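To: packers-list
From: Skarphéðinn Thorlacius
Subject: Re: Two-arm tables and the May rota

Dilby wrote:
> I'm on the bottle line at Tirnberg and we've been told the two-arm
> tables are coming to us after you. The notice says "no change to
> headcount" and then has half a page on new duties. Can someone
> who already works next to one say what the day is like? Do you
> still pack? Who gets the blame when the count is short? And did
> anybody's grade change?

Dilby,

I've been on the tables at Trustberg since they went in, so I'll answer what I can. I'm on the packing side and know nothing about the contract.

Yes, we still pack. On my last full shift the line did 2,309 items and 826 of those went through the tables. The rest was us, by hand, same benches as before. The tables get the small stuff: bottles, jars, pouches, little blocks. Anything heavy or floppy stays with people.

What has changed is where you stand and what you do between orders. I used to pick and pack from start to finish. Now I set the table out, keep an eye on the arms, clear it and set it out again. Setting out means bottles and blocks with enough room between them for the gripper to get down, and the bins at the back corners.

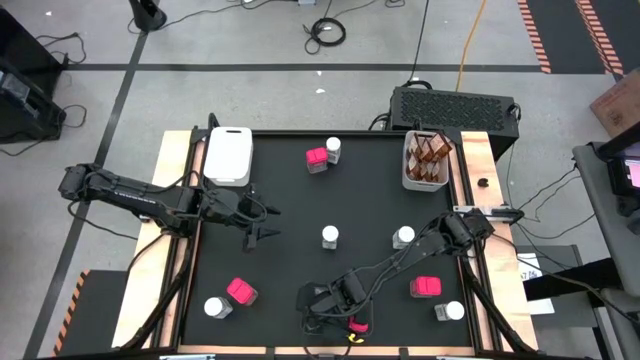 It is lighter on the shoulders and harder on the feet, as you are up and down the row all shift. My first fortnight I went home with sore knees and nothing else to complain of. Ask for matting along your whole row before you start. We asked afterwards and it took ages.

The other change is the noise, or the lack of it. With four of us on a bench we talked. With one person to a pair of tables you don't, much. Two of the older hands asked to go back to hand packing for that reason and were allowed to.

On the short counts: at first every shortage was put down to whoever's name was on the table. We took that up and now a stoppage is logged against the table, and a wrong set-out is logged against the person. It needs to be written down before you begin. Get the wording from your supervisor and keep a copy.

Grades. Mine didn't change. There is an allowance for those who did the Kombo course, which is 70 pages of handbook and a practical. I think it ought to be a grade and I have said so at every meeting. Others here are content with the allowance.

You asked off-list what a shift looks like, so I'll put it here for everyone.

1. Start of shift
Read the log from the shift before. Check the stop button on each table yourself, even if the log says it was done. Walk the cables on the floor.

2. Mixed grocery orders
These take the most attention. Pouches go upright in the basket, jars stand out on the table with their labels on. Keep your hands off the surface while either arm is live - we have had one trapped sleeve and don't want another.

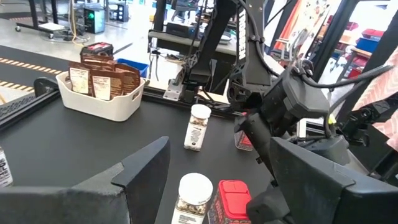 3. Changeover
Stop both arms, clear everything, wipe down, set out the next order. They wanted this done in 300 seconds. We can do it in that on bottles but not on mixed orders, and the target for mixed has been dropped for now.

4. End of shift
Write up every stoppage, including the ones you cleared in a moment. If they aren't in the log the planners assume the table ran clean and load it up the next day.

If your notice has a line about "flexible cover between tables", ask how many tables that means. Ours didn't say, and it went from two to three without anyone telling us.

I'm on earlies until the end of May and can ring you after 3 pm if that is easier than typing.

Skarphéðinn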